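Robot Learning Lab, Handout 4: How we score a policy on the task box
Instructor: Kulsoom Afridi
14 Jan 2026

Last time we got as far as collecting demonstrations and I ran out of time right when it was getting good, so let me pick up at the question somebody asked on the way out: once you've trained a policy, how do you know it learned anything?

My short answer is that you need a task with small, separate parts, so that when it fails you can say where. That's why so much of this course uses the task box (Suston in the lab scripts, in case you go hunting for it). Buttons, sliders, toggle switches and a rotary dial all want different things from a gripper. A button forgives you for being a bit off center. A toggle lever really doesn't!

We train on two kinds of camera view, one from the wrist and one from higher up. The wrist view is wonderful for the last little stretch before contact, and you'll notice the fingers always take up a piece of it. The policy gets to see its own fingertips next to the button it's going for, and I think that matters more than people give it credit for.
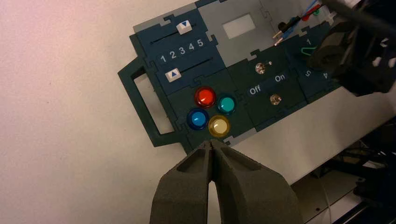 The method, step by step

We compared two policies on the same data, 3000 demonstrations in all. Asness sees the overhead view only. Hayat sees both views. Same network size, same training time, same action space (I was strict about this, because a sloppy comparison is worse than none).

Every trial starts with an instruction such as "press the red button" or "turn the dial to 4." We gave each policy 107 trials, and we scored each one in stages: did it reach the right part, did it make contact, did the part end up in the right state. Please write down all the stages in your own reports, even when the final one fails.

The dial is where the staged scoring pays off. Reaching it is easy, and both policies got there nearly every time. Lining the fingers up with the pointer cap so it can be turned is another matter, and from overhead the gripper can hide the very thing it's trying to hold. 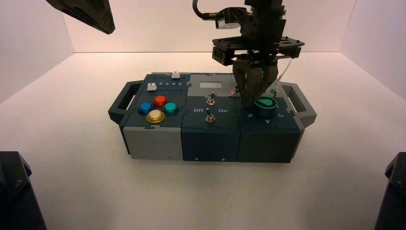
Asness tended to close a little too early on the dial, and Hayat did it far less often. On the buttons I couldn't find a difference worth talking about. On the toggles Hayat came out ahead, though I'd want more trials before I bet lunch on it.

For next class, read the Lulludau notes on action chunking, then pick one part of the box and write down the stages you would score for it. Half a page is plenty. We'll run the best ones in April when the lab has free hours.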